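助成先:Prondby 子ども靴再流通事業
報告先:Trerner 助成事務局
報告日:2020年4月1日
作成:Etenesh Araya(検品・等級判定担当)
確認:Hernán Salazar(事業責任者)

## 報告の範囲

本書は、前回報告以降の進捗のうち、サンダル類の検品手順、等級判定基準、保管方法の三項目を対象とする。運動靴と長靴は前回報告で手順を確定済みであり、変更はない。革靴および式典用の靴は次期の対象とし、本書では扱わない。

会計に関する事項は別紙の収支表に記載した。本文では、予算の費目変更を伴う事項にのみ触れる。

## 進捗の概要

サンダル類の判定基準は、第2版の案を作成し、試行に入った。初版は運動靴の基準を転用したもので、甲部の開口が大きい製品や装飾の付いた製品では判定者間の不一致が多かった。第2版では、甲部、ストラップ、かかと部、中敷き、底、表示の順に見る方式に改め、装飾を独立した項目として加えた。

試行に用いたサンダルは29点である。すべて寄付による受け入れ品で、片足のみのものを含む。片足のみのものは配布の対象にならないが、判定の練習用として保管している。

保管箱の切り替えは予定どおり完了した。Gidix の浅型箱を採用し、従来の深型箱は運動靴専用に回した。切り替えに伴う棚板の位置変更も終えている。

洗浄工程の外部委託は遅れている。委託候補の Nnaji とは仕様の協議を続けているが、装飾付き製品の扱いについて合意に至っていない。詳細は後述する。

## 判定基準第2版の内容

### 甲部

合成皮革様の素材では、表面の割れ、剥離、変色、べたつきの有無を確認する。屈曲部の浅いしわは減点しない。割れが裏地まで達しているものは配布不可とする。淡色の製品では擦れによる黒ずみが目立つため、乾拭きの前後で判定を分けて記録する。乾拭きで落ちる汚れは等級に影響させない。

光沢のある素材については、見る角度によって傷の見え方が変わる。判定者は製品を手元で一度傾け、つま先側とかかと側の両方から表面を見る。初版にはこの動作の指定がなく、同じ製品について「傷あり」と「傷なし」の記録が並ぶ例があった。

### ストラップ

付け根の縫い目、留め具の変形、面ファスナーの保持力を確認する。付け根は指で軽く引き、縫い目の開きを見る。引く方向は着用時に力がかかる方向に合わせる。輪状に立ち上がる細いストラップは、保管中の折れ癖と使用による変形の区別がつきにくい。第2版では、形を整えて一晩置いた後に再判定する扱いとした。

### かかと部

かかと部に大きな開口を持つ製品では、開口の縁を一周確認する。縁の裁断面のほつれは皮膚に当たるため、軽微であっても記録の対象とする。補修が可能なものは補修待ちに回し、補修後の再判定は別の担当者が行う。

### 中敷きと底

中敷きは、端部の浮き、縫い目の切れ、沈み込みを見る。白い縫い糸や白い縁取りの黄変は、それのみでは減点しない。底は溝の残りとつま先側の接着を見る。つま先側の接着は、底を強く曲げると健全な製品まで傷めるおそれがあり、曲げ角度の目安を手順書の図に加えた。

### 装飾

装飾の区分は、印刷、縫い付け、接着、打ち込みとする。小さな石状の部品が付いた製品では、縁の浮きと脱落跡を確認し、指の腹で装飾面全体をなでる。爪で引っかけて確かめる方法は、健全な部品を外すおそれがあるため禁止した。

脱落跡が見つかった製品は、見た目の程度にかかわらず低年齢向けの配布から外す。この扱いは保護者向けの説明文にも記載する。切り抜きのある装飾では、切り抜きの縁と、その奥に見える下地を分けて記録する。色の異なる下地が見える意匠を表地の破れと誤認した記録が試行中にあり、記入例を追加した。
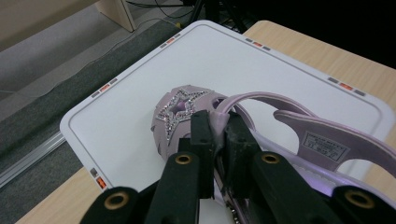 表示の確認は、かかと部の内側、中敷き、ベルト裏の順に行う。表示が読める場合は、製品名またはブランド名、サイズ、素材を転記する。小さい文字は摩耗の影響を受けやすく、製品名だけが読めてサイズが読めない例が想定される。その場合は読めた部分のみを転記し、サイズ欄は空欄のまま実測に回す。推定値を記入してはならない。

キャラクター名を含む製品は、転記の際に名称を省略しない。配布時の希望調査では名称による指定が多く、省略した記録は検索に使えない。表記は表示のとおりとし、英字を片仮名に直さない。

## 作業台と照明

判定作業は明るい木製天板の台で行い、製品の下に白い敷物を置く。白い敷物は淡色製品の輪郭を見分けるには有利ではないが、脱落した部品や土砂を見つけやすく、汚れた際の交換も容易である。灰色の敷物も試用したものの、透明な石状部品の脱落に気づきにくいとの指摘があり、採用を見送った。

敷物は矩形の大判とし、一足を並べても端まで余裕がある寸法を選んだ。判定前の製品と判定後の製品を同じ敷物に載せない。敷物の拭き取りは製品ごと、交換は作業の終了時とする。汚れがひどい製品を扱った場合は、その時点で交換する。

照明は天井灯に加え、台の左奥に補助灯を置く方式を標準とした。装飾の反射が強い製品では補助灯を消して再確認する。反射による見落としは試行の初期に集中しており、再確認を手順に組み込んだ後は報告されていない。

## 判定者間の一致

試行では、同じ製品を二名が別々に判定し、結果を突き合わせた。不一致となった項目は12件である。内訳の主なものは、甲部の擦れの程度と、ストラップの折れ癖であった。装飾の脱落跡については不一致がなかった。

甲部の擦れは、見本板を用意して対応する。見本板には淡色、濃色、光沢ありの各素材を貼り、許容範囲と範囲外を並べる。見本の素材は、配布不可となった製品から切り出す。作成は Araya が担当し、完成後に Salazar が手順書との整合を確認する。

ストラップの折れ癖は、前述の一晩置きの再判定で不一致の大半が解消した。ただし、棚の使用期間が延びるため、受け入れが集中する時期の棚容量には注意を要する。

## 保管と記録

浅型箱では製品を重ねず、左右を互い違いに置く。石状部品の付いた面が隣の製品に触れる場合は、薄紙を一枚挟む。輪状のストラップには紙の芯を入れ、押しつぶれを防ぐ。芯の径は細、中、太の三種類とし、箱の側面に使用した芯の種類を記す。

記録票は一足につき一枚とし、左右で状態が異なる場合は低いほうの等級を採用する。左右別の等級は備考欄に残す。初版では左右の平均を取っていたが、配布先で片側の傷みを指摘されることがあり、方式を改めた。

台帳には、前身事業から引き継いだ分を含めてほぼ3,000件の記録がある。サンダル類の古い記録は装飾の項目を持たないため、現物が残っているものに限って追記を進める。現物のない記録は旧形式のまま保存し、集計時に除外する。旧形式の記録を新形式に見せかけるような補完は行わない。

## 洗浄の外部委託

Nnaji から提示された仕様は、布製の靴を前提とした槽洗浄である。布製品については特に問題はなく、試験洗浄の結果も受け入れ可能であった。合成皮革様の素材と接着装飾を持つ製品は、槽洗浄の対象から外すよう申し入れている。

先方は手拭き工程の追加に応じる意向を示したが、単価の算定方法で協議が残っている。当方は製品単位の算定を希望し、先方は作業時間単位の算定を希望している。製品の形状によって作業時間の差が大きく、双方の主張に根拠がある。当面は、装飾付き製品の拭き取りを当方の作業場で行い、布製品のみを委託する形で契約を分ける案を検討中である。

この案を採る場合、委託費の一部を消耗品費に振り替える必要がある。対象は拭き取り布、中性洗剤、交換用敷物である。助成総額に変更はない。費目変更の申請書は、契約条件が定まり次第提出する。

## 課題とリスク

- 装飾の接着強度を測る手段がない。現在の触診は脱落済みの部品と浮いた部品を見つけるもので、将来の脱落を予測するものではない。
- 表示が摩耗した製品の実測に時間を要する。足長の測定具は一台のみで、作業が重なると待ちが生じる。
- 一晩置きの再判定により、受け入れから棚入れまでの日数が延びる。
- 淡色製品の経時変色について、保管条件との関係を示す記録が不足している。遮光の有無で箱を分け、比較を始めた。

測定具の追加は今期予算の残額で対応できる見込みである。機種は現有品と同じものとし、測定値の換算が生じないようにする。

## 次期の作業

見本板の完成後、不一致のあった項目について再試行を行う。再試行には前回と異なる製品を用い、判定者の組み合わせも入れ替える。結果を反映した手順書を第2版の確定稿とし、9月の定例報告に添付する。

片足のみの製品については、練習用としての保管期限を定める。期限後は素材別に分け、見本板の材料に使えるものを除いて処分する。相方が後から届いた場合に照合できるよう、表示の転記とサイズの実測値は処分後も台帳に残す。

Trerner 助成事務局には、次の点について回答をお願いしたい。

1. 委託費から消耗品費への振り替えに、事前承認が必要か。
2. 手順書の確定稿を、他の助成先へ公開することの可否。
3. 低年齢向け配布の除外基準について、事務局側で定めた様式の有無。

1の回答は契約締結の前に必要となる。2と3は、手順書の確定稿を作成するまでに回答をいただければ作業に支障はない。連絡先は Araya とし、契約に関する照会のみ Salazar が受ける。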